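Inicio | Producto | Empresas | Blog | Trabaja con nosotros
Buscar en el sitio... Buscar

Buscamos participantes para la beta de Oveser

Publicado: 2019-03-09

Hola a todos. Vamos con prisa, así que al grano. Abrimos la beta cerrada de Oveser, nuestra app de copias de seguridad y traspaso de datos entre móviles. Cambias de teléfono, te llevas contactos, mensajes y notas sin cable. Eso es la idea. Ahora hace falta gente que la use de verdad y nos diga dónde se rompe.

Plazas: 29. En la ronda anterior se apuntaron 452 personas y no dimos abasto con los informes, esta vez grupo pequeño.

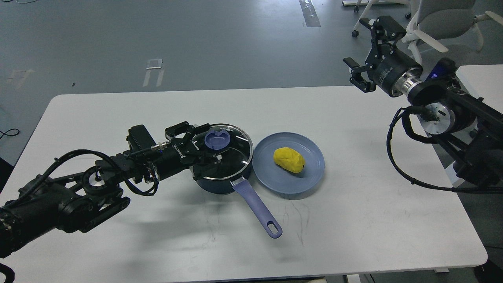

CONVOCATORIAS ABIERTAS

Qué pedimos

- Dos teléfonos a mano, uno puede ser viejo. Android 6 o superior. iPhone todavía no, está en camino para octubre si todo va bien.
- Español o inglés. Los informes, en el que quieras.
- Un rato cada dos o tres días durante 13 días. No hace falta saber programar.
- Agenda con contactos de verdad. Las agendas vacías no nos sirven, el fallo que perseguimos sale con listas largas (la de pruebas tiene 2000 contactos y aun así se nos escapa).
- Conexión wifi en casa. Con datos también se puede pero gasta bastante.

Haz copia antes por tu cuenta, por favor. Es una beta. Puede duplicar contactos, puede dejar un traspaso a medias. En la versión de Harnstead pasó con los grupos y hubo que limpiar a mano.

Qué damos

Licencia completa de Oveser por dos años, para ti y otra persona. Acceso al canal privado donde contesta directamente el equipo técnico. No hay pago en dinero, lo decimos ya para que no haya malentendidos. Quien mande más de cinco informes útiles entra en la ronda siguiente sin volver a solicitarlo.

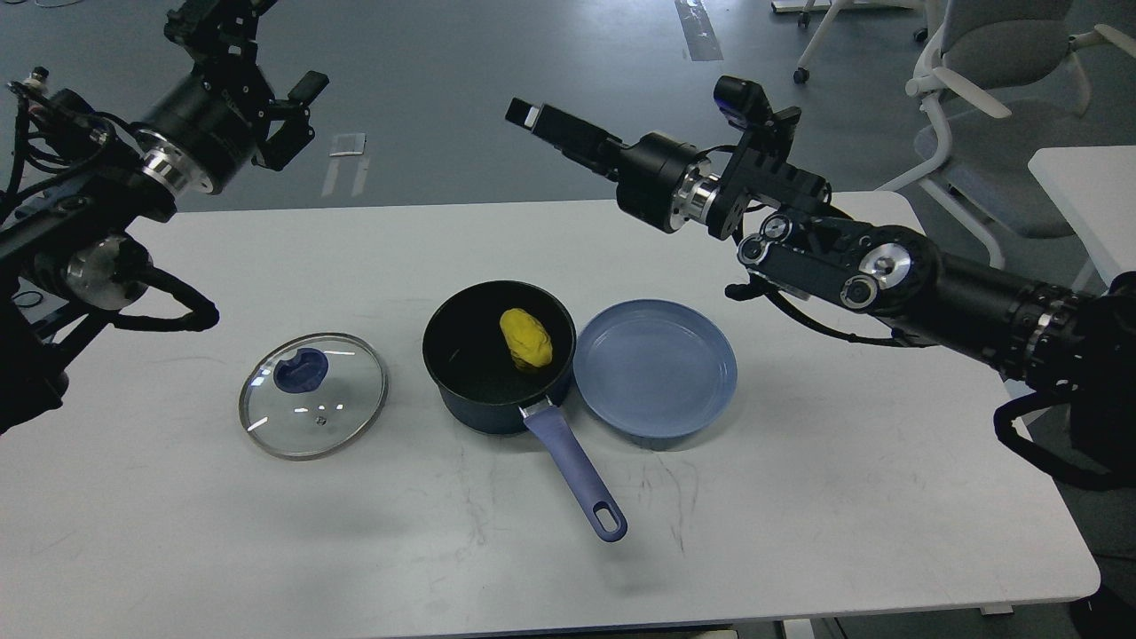 Los informes van por el formulario de dentro de la app, menú Ayuda, Enviar informe. Adjuntad el registro, sin registro no podemos hacer casi nada. Capturas si teneis. Nada de contraseñas ni mensajes privados en las capturas, tapadlo antes.

Sobre los datos: las copias de la beta se guardan cifradas en el servidor de Palitz y se borran al cerrar la ronda. Si quieres salirte antes, un correo y se borra todo.

Cómo apuntarse

Correo a Amra Perić, coordinación de pruebas, asunto "Beta Oveser". Poned modelo de los dos teléfonos, versión de Android y operadora. Nada de currículum. Contestamos por orden de llegada, tambien a los que se queden fuera.

Menores de edad no, lo sentimos. Empleados de Halilović y familia tampoco, ya tenéis la vuestra interna.

Dudas, al mismo correo.

Contacto | Aviso legal | © 2019 Halilović Software | Volver arriba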